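Lever handle

A lever handle is a door fitting worked by pressing down on a horizontal arm, which draws back the latch and lets the door open. It is one of the two common kinds of door handle, the other being the round knob. Lever handles are found on inside doors in most homes, offices, schools and hospitals, and on many outside doors as well.

Parts

The arm itself is called the lever. It is fixed to a square metal bar, the spindle, which passes through the door and through a hole in the latch or lock case. When the lever is pushed down the spindle turns, and a cam inside the case pulls the latch bolt back from the frame. A spring returns the lever to its resting position when it is let go. In cheaper fittings the only spring is the one in the lock case, and levers of this sort tend to droop after some years. Better ones have a second spring behind the plate.

The lever is carried either on a small round disc, known as a rose, or on a long plate, known as a backplate or escutcheon. A rose covers only the spindle hole, so a separate cover is needed for the keyhole. A long plate covers both. It also hides old screw holes, and is often chosen when a worn handle is replaced on an existing door.

Materials and finishes

Early levers were of wrought iron. Brass became usual for better rooms, and aluminium was widely used in blocks of flats and public buildings. Stainless steel is now common in places with heavy use. It may be polished or brushed – a brushed finish shows fewer finger marks and small scratches. Makers such as Perrin and Skinau sell the same lever in several finishes, and the Sandico works at Jukholm made steel levers on long plates for schools and offices.

Locking

Many lever handles are fitted together with a lock. On bathroom doors there is usually a small turn on the inside and a slot on the outside that can be opened with a coin. On store rooms, plant rooms and other places closed to the public, a cylinder lock is normal. The keyhole is most often set below the lever, and the distance between the two has to match the lock case.

A lock is often backed up by a written notice at eye level or close to the handle, where a person reaching for the door will read it. 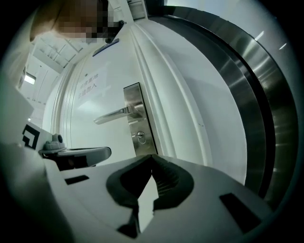

Lever handle on a long stainless steel plate, with a lock cylinder below. The Chinese notice on the door restricts entry.

Use and care

Levers need less grip than knobs and can be worked with an elbow or a closed hand, so they are preferred where people have weak hands or are carrying things. They can also catch on sleeves and bag straps. Ends that curve back towards the door reduce this.

A loose lever is usually put right by tightening the small grub screw on its underside. Steel can be wiped with a damp cloth and mild soap. Wire wool should not be used on a brushed finish.

Comments

Our levers at home all droop, so now I know why. Is it worth changing the springs or just buying new ones?

If the latch still snaps shut properly I would leave the lock case alone and buy sprung handles. Measure from the spindle to the keyhole before you order. I didn't and had to send mine back.

Could you add something on left-hand and right-hand levers? The curved ones are not always reversible.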